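Savberg repair evening marks its 100th sitting
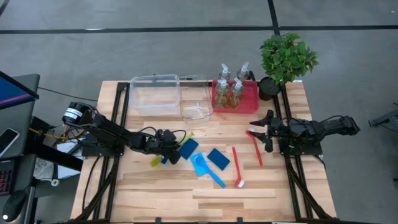
A light wooden tabletop with strips of blond and tan.

It takes a fair bit to get people in Savberg out of the house on a Wednesday night in winter, but the promise of a mended toaster and a slice of lemon cake seems to do it. The town's repair evening held its 100th sitting this week, and the old drapery on Brunet Street was humming from the moment the doors opened until well after the last kettle had been rinsed and put away.

The idea began modestly enough, with four neighbours, a borrowed soldering iron and a hand-lettered card in the bakery window. Waraporn Suwannarat, who was one of the four, remembers the first night mostly for the rain.

"We had one customer, and she'd only come in to get dry," she said. "But she had a broken umbrella with her, so we fixed that, and she came back a fortnight later with a lamp and her sister. I suppose you could say it grew from there."

Grown it certainly has. The evening's logbook, a fat green ledger that has been re-covered twice, lists 2,042 items brought through the door, from bread makers and bicycle pumps to a christening gown with a torn hem and a much-loved accordion that had lost its lower notes. Not everything goes home working, and the ledger is quite frank about the failures, which are entered in pencil with a note on what was tried.

Wednesday's crowd of almost 80 was the biggest yet, and the queue for the sewing bench reached the front step at one point. Nobody seemed to mind the wait very much. There was soup, there was a good deal of catching up to be done, and several people who had come with a single pair of trousers wandered off home to fetch another.

Teodor Sikora travelled over from Plornen with his late father's mantel clock wrapped in a bath towel. He had been told by two shops that it wasn't worth the labour, and he was hoping only for a second opinion.

"They sat me down and showed me what was wrong with it, and then they let me do part of the job myself," he said. "I've never had the back off a clock in my life. I'd have been happy just with that, to tell you the truth, but now it's ticking away and I'll have to get used to the chimes again."

The hardware store Cedness gave a box of fuses, glue and sandpaper to mark the occasion, and the primary school sent along a paper banner that now hangs over the tea urn. A short speech was planned for 8 pm, though it had to be given twice, as the people at the back were running a vacuum cleaner to see whether the new belt would hold.

The repair evening is held every second Wednesday from 6 pm, and there is no charge, although a gold coin for the tea is always welcome. Organisers ask that anything with a motor be given a wipe down before it comes in, and that microwaves be left at home. Anyone handy with a darning needle would be greeted with particular warmth at present, as the pile of winter jumpers is getting rather tall.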